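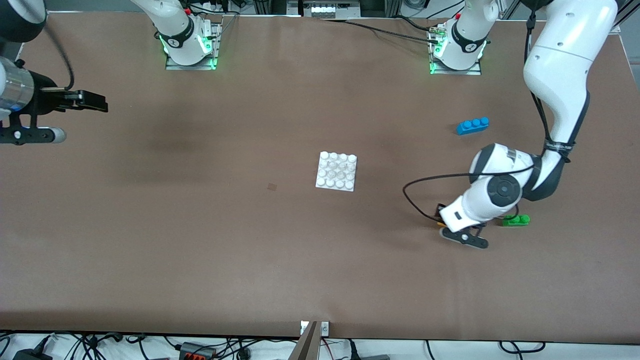 Fig. 7.1 White baseplate with a blue brick and a small green brick.

Chapter 7
Player registrations: what a club buys and how it books it

Before you start

You'll need Chapter 3 (accruals) and the second half of Chapter 5 (intangibles). If impairment is a blur, go back and skim it. Tax treatment waits until Chapter 8. Books first.

Key terms for this chapter: registration, transfer fee, contingent fee, amortisation, carrying amount, profit on disposal, academy player, sell-on clause.

7.1 The Cladton problem

Cladton sign a midfielder from Vevwood. Fee of $252,000, contract for four years. Small money by the standards of the big leagues but a lot for Cladton, whose shareholders get the accounts in October and go straight to the line called "player costs".

One of them, Vittoria Sorrentino, writes to the club. Her letter is short. The club told everyone it paid $252,000 for the player. The accounts show $63,000. Where's the rest?

Fair question. Most people who follow a club would ask the same one, and a good few who write about clubs for a living get the answer wrong.

The rest is on the balance sheet. Cladton didn't buy a person. It bought a registration — the right to field that player, and to stop anyone else fielding him, for as long as the contract runs. That right lasts four years. So the cost is spread over four years, a quarter each year, straight line. $63,000 goes through profit and loss in year one. The remaining three quarters sits as an intangible asset and waits its turn.

Cash is a separate matter again. Cladton might have paid the whole fee on signing. Might have paid a third and promised the balance over two summers. Makes no difference to the amortisation charge, apart from some discounting on the late instalments which we'll leave alone until 7.6. Students mix these up every year. Three things, three different patterns: the fee announced, the cash going out, the charge in the accounts. Write that on the inside cover.

7.2 What goes into cost

The fee paid to the selling club. Agent's fees, where the club pays them and they relate directly to getting the registration. League levies on the transfer. Legal costs of the deal itself.

What stays out: wages, travel to look at the player, the scout's salary, the shirt printing. A signing bonus paid to the player is usually treated as pay and spread over the contract as wages, so it lands in a diffrent line of the accounts even though it gets agreed at the same table on the same afternoon.

Then the awkward one. Contingent fees. Vevwood's lawyer, Baldur Egilsson, put a clause in the sale: a further $500 for every league match the player starts, up to a cap. Is that part of the cost on day one? Depends on the policy. Many clubs add it only once the condition is met or becomes likely. Others estimate up front. Either way, be consistent and disclose it. When an add-on is booked late it gets spread over what's left of the contract, so the yearly charge goes up part-way through. Readers of accounts see the jump and suspect something. Usually it's just appearances.

7.3 The player who cost nothing

Cladton's best player is Si-woo Nam. Joined at nine, came through the academy, first-team regular now. Carrying amount on the balance sheet: nil.

Not a mistake. No fee was paid, so there's no cost to capitalise. Coaching, pitches, meals, the minibus, all expensed as they happened, spread through a decade of accounts where you'd never find them. The club can't put him in at what he might fetch either, there being no active market of the kind the standard wants. Every player is different and every sale is a one-off.

So the balance sheet shows a reserve left back at a healthy figure and the star at zero. You have to be able to explain this to a non-accountant without apologising for it. Practise.

The effect on a sale is big. Sell a bought player half-way through his contract and half the cost is still there to set against the proceeds. Sell Nam and the entire price, less selling costs, is profit. Booked in the year of sale. Clubs that are short against a spending limit know this very well, and it explains some sales in the last days of a financial year that make little sense on the pitch.

7.4 Extending the contract

Two years in, Cladton offers the midfielder a new deal, running four years from the date of signing. Half the cost is unamortised. That half now gets spread over four years instead of the two that were left. Yearly charge falls by half. No cash has moved, wages have very likely gone up, and the amortisation line looks better.

Perfectly allowed. It's a change in estimate, applied going forward, and last year's figures are left as they are. But watch for it when your comparing two clubs. The one with the lower charge may simply have longer contracts.

Working note

Shabani Tanui and Brian Tanui, who prepared the case papers for this chapter, kept the Mugo sponsorship and the Jisus image rights agreement in a separate folder. Leave them there for now. Revenue, not registrations. Both come back in Chapter 9.

Warm-up

Work out Cladton's carrying amount for the midfielder at the end of years one, two and three, first with no extension, then with the extension in 7.4. Ignore the appearance money. Then draft a reply to Ms Sorrentino. One page, no jargon, no journal entries. Bring both to the first tutorial.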